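Kirerar Clear Storage Bin: Review
Reviewed by Trygve Nygård
Category: Shelf and drawer storage

The Kirerar is a rectangular, open-top storage bin in translucent plastic with a molded handle at each short end. I bought four at Dundel in August for a parts shelf. One of them has been holding boxed items ever since, and most of what follows is based on that one. The others went to a closet and a workbench, where they carry mixed loads.

Construction

The plastic is frosted, so contents show through as color and outline. Print on a box is hard to read through the wall and easy to read from above. If you need to identify things from the side, add a label. Paper labels stuck well to the flat part of the wall and came off with warm water. They did not hold on the ribbed part.

Small vertical ribs run along the long walls near the rim. I pressed on the middle of each long wall with a full load inside and saw very little bowing. An older bin from Mac Carthaigh, with plain walls and a similar footprint, bows enough under the same load to drag on the bin next to it.

The rim is flared and smooth to the touch. I found one spot of excess plastic on one of the four bins, at a corner, and took it off with a utility knife.

Liner

A bare plastic floor lets cartons slide when the bin is pulled off a shelf. I use a soft blue liner in mine, cut slightly oversize. It did not come with the bin. Any soft material that is easy to cut should work, but keep it fairly thin, as a thick one costs height and makes tall boxes less steady.

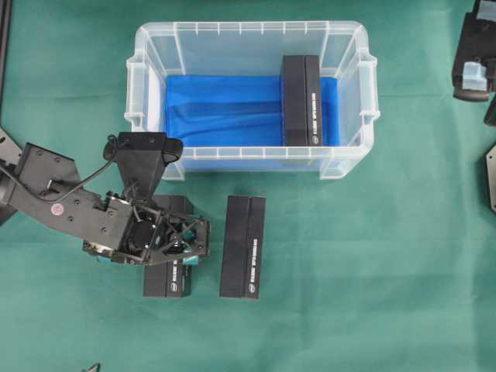
Kirerar bin with blue liner and matte black boxes, on green cloth.

The liner wrinkles. Mine has never stayed completely flat, and tall narrow boxes lean a little if they are set down on a fold. Smoothing it by hand before loading takes a moment and fixes most of it. Diane Lachance, who edits these reviews, suggested double-sided tape at the corners. I tried that in the closet bin and it held for 16 days before one corner lifted.

Fit and spacing

Tall, narrow boxes are the best use I have found for this bin. Three stand side by side in a single row with the liner showing between them, and each can be lifted out without touching its neighbor. I set them all facing the same way so the print is on the same side.

Packing tighter is possible. I prefer the gaps, as my fingers need the room. If the bin is going to be carried a lot, fill the gaps with folded cloth, or the boxes will shift when it is tilted. 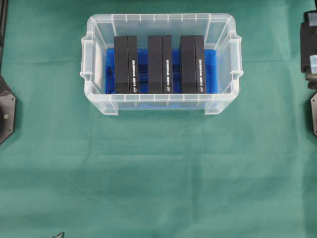 Handles

The handles are squared tabs that project past the ends of the bin. They are hollow and ribbed. Grip is secure with bare hands and acceptable with thin work gloves. The drawback is length. Measure your shelf against the outside of the handles, not the body. I did not, and had to move one shelf bracket.

I carried the bin loaded up and down a flight of stairs 70 times over the test period. There were no cracks or white stress marks at the handle roots.

Cleaning

Dish soap and a soft cloth. Dust collects between the ribs and needs a small brush. An abrasive pad left visible scratches on the closet bin, so avoid those.

Compared with the Grumanum

The Grumanum bin has a lid and stacks better. Its walls are opaque, and its handles are shallow cutouts that are less comfortable under weight. For stacking, buy that one. For an open shelf where bins get pulled out daily, I would buy the Kirerar again.

Rating: 4 out of 5. One point off for the handle overhang and the rough corner.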